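Progress report to Joltance, January
Puzzle trail at Bresport Gardens

Hello Mahlet, and happy new year to everyone at your end!

You asked for something short this time, so I'll try (you know what I'm like). The big news is that the trail is open. We had 4000 trail maps printed and 863 have gone over the counter so far, nearly all of them at the boathouse kiosk, where Tiruwork has put them right next to the hot chocolate. Clever woman. The kiosk by the miniature railway has hardly sold any, and I think people get off the train wanting the loo, so we're moving that stack to the carousel.

There are 36 clue posts round the park. Three of them wobble. Yu-na has been out with the post-hole digger twice and says the ground by the log flume is basically soup, so those three may end up on the fence instead. Clue 19 was also too hard, sorry, that was one of mine. We've swapped it for an easier one about the clock tower and the grumbling has stopped.

Money: we've spent all of the print budget and a bit under half of what you gave us for prizes. Peixoto sent the enamel badges in two lots and the second lot came in the wrong blue, but they're replacing them free of charge. I've kept 3000 back for the summer version, as we agreed on the phone. 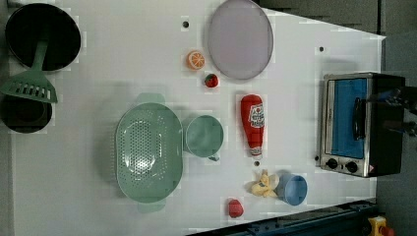 Page last changed: January, 4.15 pm

Next up is the little ones' trail, for under-fives, with pictures in place of written clues. Bronisława is drawing them now and I've seen the first few – they're lovely! We'd like it ready for the spring reopening, but I do need a yes from you on the extra signs before I can order them from Likevlow. They want four weeks.

Come and walk it with us if you're over this way. Wear boots.

Wiebke Ackermann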